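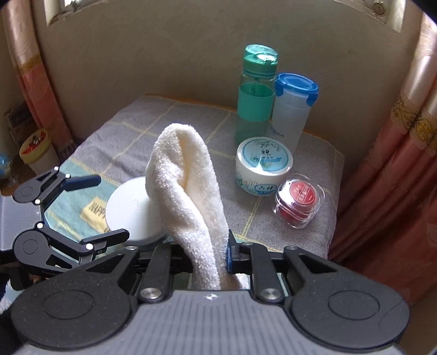
Step 1: Get the towel ready

Small one. White or cream, terry, the fluffy sort, nothing you'd cry over if it goes a bit ragged at the end. Pick it up by the fold and give it a shake. Fluff on a lid is worse than dust.

Fold in half, then half again the long way. You want a loose roll, not a tight sausage. Tight ones slide straight off.

Clear yourself a bit of table while you're at it. I put a cloth down, then a placemat on top for whatever I'm working on. Everything else gets shoved to the back: water bottle, the box with the blue snap lid, cream jar, the little red tin. They all get their turn.

Step 2: Dry wipe first

Always dry before damp. Lids with raised lettering hold dust in the letters, so go along them, then across. Round lids, start in the middle and work out.

Screw caps with ridges round the rim: wrap the towel over the edge and turn the jar, keep your hand still. Much quicker. Lilla Bognár showed me that one in August and I've not gone back.

Step 3: Damp wipe

One corner of the towel under the tap, wring it hard. Harder than that. Drop of washing up liquid if the lid's greasy, none if it isn't. Paper labels, keep well clear, they go furry and then thier corners lift.

Painted or printed tins, barely damp. No scrubbing.

Step 4: Press, don't rub

Lay the roll over the top of the lid so it hangs down one side. Hold the jar just under the lid with one hand, press down on the towel with the other. Count to ten. Lift. Move the towel round to a fresh bit and do it again. 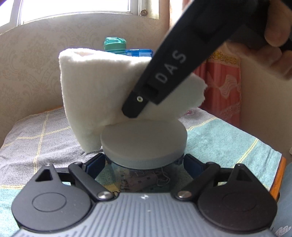 Towel over the grey lid, pressing down from the top.

If the jar tips you're pushing on the edge. Come back to the middle.

Step 5: Let it air

Lids off, upside down on the placemat, leave them while you have a tea. Don't put a lid back on while it's still damp inside, you'll get that smell.

Step 6: Back where they live

Tall things at the back, small tins and cream jars at the front where you can reach them. Towel goes in the wash at 42 if your machine is fussy like mine, 40 is fine. No fabric softner, it makes terry useless for drying.

Karlijn Vermeulen asked about cork lids. Dry wipe only, skip step 3.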